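Hotel Operations, Unit 6: Room Inventory and Overbooking

Reading before the session: the chapter on capacity in the course reader, and the booking sheet for the Grado property. Bring the sheet on Thursday. The exercise at the end cannot be done without it.

6.1 Why rooms are treated as perishable stock

A room left unsold tonight cannot be sold tomorrow. The cost of keeping it ready (heating, staff, linen contracts, interest on the building) is mostly fixed, and the extra cost of one more guest is small. A hotel therefore has a strong reason to fill the last rooms even at a low rate, provided the low rate does not displace a guest who would have paid more.

Two terms are used throughout this unit. Occupancy is rooms sold divided by rooms available. Average rate is room revenue divided by rooms sold. Multiply the two and the result is revenue per available room. Rooms closed for repair are usually left in the count of available rooms, but practice differs, so check before comparing two properties.

6.2 Cancellations and no-shows

A cancellation is a booking withdrawn before the day of arrival. A no-show is a booking still live at the cut-off time with no guest present. The distinction matters for forecasting. A room cancelled a week ahead can be resold through the normal channels. A no-show leaves only walk-in trade.

Rates of both vary by type of booking. Prepaid stays have few no-shows. Flexible bookings held on a card have more, and group blocks behave differently again: the organiser often releases part of the block late, in one go. Do not apply a single house average to a night with a large group in it.

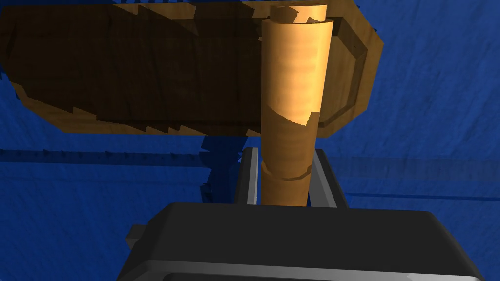 6.3 Setting the overbooking limit

Take the Grado hotel, with 200 rooms. Suppose past records for comparable nights show that 5% of bookings do not arrive. If the hotel accepts exactly 200 bookings, the expected number of empty rooms is 10. If it accepts 210, expected arrivals are 199.5, but on many nights more than 200 parties will arrive.

The limit depends on two costs. The first is the margin lost on an empty room. The second is the cost of moving a guest elsewhere: the other hotel's rate, the taxi, any refund, and some allowance for the guest not coming back. Raise the limit one booking at a time, and stop when the expected cost of moving one more guest is greater than the expected margin gained.

The second cost is nearly always set too low. In a resort in high season the other hotels are full as well, and the nearest free room may be in another town - or of a much higher class, at the full public rate.

6.4 Moving a guest

Decide who is to be moved before the evening arrivals begin. Usual order: single-night stays first, then guests with no special requests. Families, long stays and guests with access needs are not moved. The duty manager makes the call to the receiving hotel and records the agreed rate in the log.

6.5 Exercise

The Grado sheet lists 1,262 bookings for January.

(a) Separate the cancellations from the no-shows and work out each as a share of all bookings.
(b) Repeat for flexible bookings only.
(c) Propose a limit for a midweek night with no group in house. State the cost you have assumed for moving a guest.

Show working. Answers to (c) will differ and are marked on method.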